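The See-Through Table: How Can Glass Hold Up Your Snacks?

Posted 16th March

When I was little I was scared of my aunt's coffee table. It was made of glass, and I was sure that if I put my cup down too fast the whole thing would go CRASH and I would be in trouble until I was 60. So I used to hold my drink in my lap all afternoon. I spilled it a lot more that way.

I'm not scared of glass tables anymore, and I even have one now. I've read a lot about them, and I got to visit a glass workshop called Belletti, at 676 Landry Street, where they cut and polish tabletops. So let's talk about glass!

What is glass made of?

Sand! Mostly, anyway. It's a special clean, pale sand, and the glassmakers mix it with a couple of other powders that help it melt. One comes from limestone, which is a rock, and one is called soda ash (no, you can't drink it).

The mix goes into a furnace that is much, much hotter than a pizza oven. It melts into a glowing orange goo, a bit like honey. To make a flat sheet for a window or a table, factories pour the goo on top of a bath of melted tin. The glass floats on the metal like oil floats on water, and it spreads out smooth and flat. Then it cools down slowly on a long line of rollers. People call this float glass, and I think that's a perfect name.

Why can I see through it?

Light hits things all day long. When it hits a brick, some of it gets soaked up and the rest bounces back to your eyes, so you see a brick. When light hits clear glass, most of it goes straight in one side and out the other. That means you can see whatever is behind it, or under it.

A little bit of the light does bounce off, though. Stand near a glass table and you'll probably spot a lamp or a window shining in it. If you move your head from side to side, the shiny patch moves too. Try it! I do this when I'm supposed to be dusting.

And if you look at a sheet of glass from the edge, it often looks green. That's from tiny bits of iron that were in the sand. You don't notice them when you look through the thin part, but when you look in from the side the light has a lot more glass to travel through.

Why doesn't it break when I put things on it?

This was my big question at Belletti. Lots of tabletops are made of tempered glass, and tempering is a trick with heat and cold. The sheet is cut to shape first. Then it goes into an oven until it's very hot, and after that big fans blow cool air on both sides at once.

The outside cools first and goes hard. The inside is still hot, and as it cools it tries to shrink and pulls the outside in with it. So the outside ends up squeezed tight all over. Cracks like to start on the outside, and it is hard for a crack to open up in something that is being squeezed.

If you want to feel how squeezing helps, get 3 thick books and hold them in a row between your hands, with your palms pressing in from the ends. Press hard and you can lift the whole row. Stop pressing and the middle book lands on your foot. (Use soft books. I used an atlas.)

If tempered glass does break, it crumbles into lots of small chunks, and those are less dangerous than long pointy pieces. They can still cut you, so call a grown-up and stay out of the way in bare feet.

What is the part underneath for?

The glass gets all the attention, but the base does the heavy lifting. Every grape you put on the top pushes down, and that push has to travel through the glass, into the base and down to the floor.

A good base holds the top up in places that are spread well apart. If all the holding up happened in one small spot in the middle, you could lean on the edge and the table would tip. You can test this with a plate and a cup. Balance a plastic plate on one upside-down cup and put a grape at the edge. Then try it again with three cups in a triangle under the plate. Much better, right?

Triangles are great for this. Something with three feet sits still even on a bumpy floor, and that's why milking stools have three legs. Something with four legs will wobble if one leg is a teeny bit short.

On a wooden table you'd have to crawl underneath to see how it all works. On a glass one you just look down. The table here is a rounded sort of triangle, with a dark base that curves along under the top, and there's a shaggy gray carpet below that. Find the two bunches of green grapes and the plate, then follow the curve of the base from one to the other.
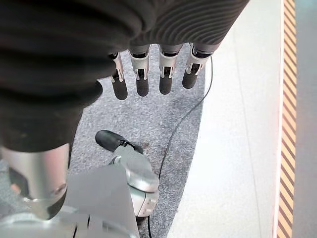
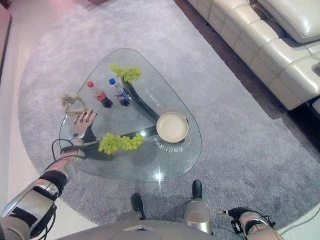

Things to look for on a glass table

Roundish things and flat things behave very differently on glass. A single grape can roll away if you give it a nudge, but a whole bunch tends to stay where you leave it – the grapes are all joined to one stem, so they get in each other's way. A plate stays put because it touches the table in a big ring.

Soda bottles are fun too. Look straight down at a bottle and the cap seems big and the rest of the bottle seems squashed. The cap is the closest part to your eyes, and close things look bigger. Now crouch down and look from the side, and the bottle is tall again.

If you have one of those little jointed figures that artists draw from, lay it down flat on the glass. Then bend its arms and legs and see which poses you can get it to stand up in. Mine can do a good superhero pose but it falls over when it tries to dance.

Looking after a glass table

Fingerprints come from the oil on your skin, and glass shows every single one. A soft cloth and a little soapy water will do the job. Dry it with another cloth or you'll get streaks.

Please don't sit or stand on a glass table, even a strong one. And don't bang the edges or the corners with anything hard. Those are the weakest places.

Put heavy things down gently. Then have a grape.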